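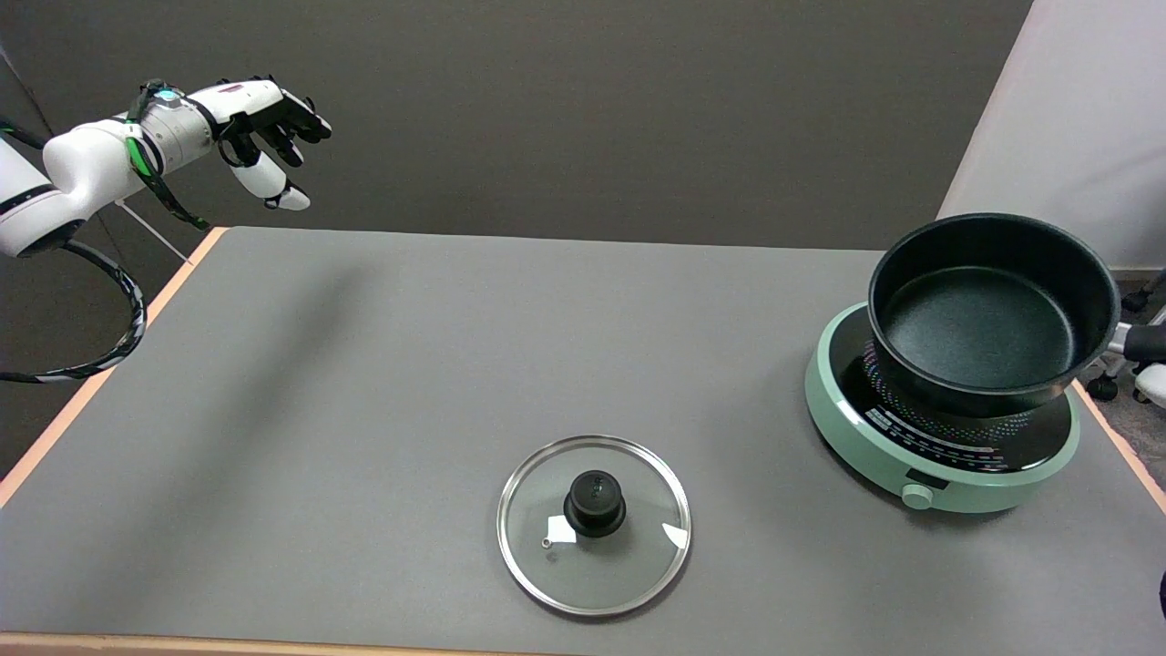
Mundeck Basement Flood Retrofit: Frequently Asked Questions

Which buildings are covered?
The program covers residential buildings in Irnutham with eight or fewer units and at least one level below grade. The building must have been occupied before the current flood map took effect. Detached garages and sheds are not covered.

What work does the program pay for?
Eligible work includes backwater valves, sump pumps with battery backup, flood vents, and moving electrical panels, boilers and water heaters to a higher floor. Finish work such as painting, trim and carpet is excluded. Drywall is covered only where it was removed to reach pipe or wiring.

Does Mundeck raise whole houses?
No. Elevation requires a separate structural permit and a different contractor license.

How high does equipment have to be?
The bottom of each panel, boiler or heater must sit at least 20 inches above the design flood level shown on your site report. If the ceiling height does not allow this, the equipment moves up one floor.

How do I get a site report?
Submit the intake form with a copy of the deed and a sketch of the basement showing drains, panels and fuel lines. An inspector will measure floor levels and test each floor drain. The report is mailed to the owner of record. Tenants can request a copy with the owner's written consent.

My house is on Chisholm Street. Is the process different?
Yes. Chisholm Street has a combined sewer, and 333 lots on it and the adjoining blocks need a valve on the main house drain before any other work is approved. The valve must have an access cover that opens without tools.

Can I use my own plumber?
Yes, if the plumber holds a current city license and carries liability insurance. Work started before written approval is not reimbursed.

How long does the work take?
A valve and pump job usually takes some 19 working days from permit to final inspection. Panel relocation takes longer and depends on when the utility can schedule a shutoff.

Will I have to move out?
Not for valve or pump work. Water and drains will be shut off for part of a day. Heat may be off overnight during a boiler move, so these jobs are not scheduled in January or February.

What maintenance is required?
Open and clean the valve twice a year. Run the pump on battery power every three months. Keep a written log. The Ciletti warranty on pumps is void without one.

Where do I send the final paperwork?
Bring signed invoices, the permit card and the inspection sheet to the Mundeck office in Irnutham. The counter closes at 4 p.m.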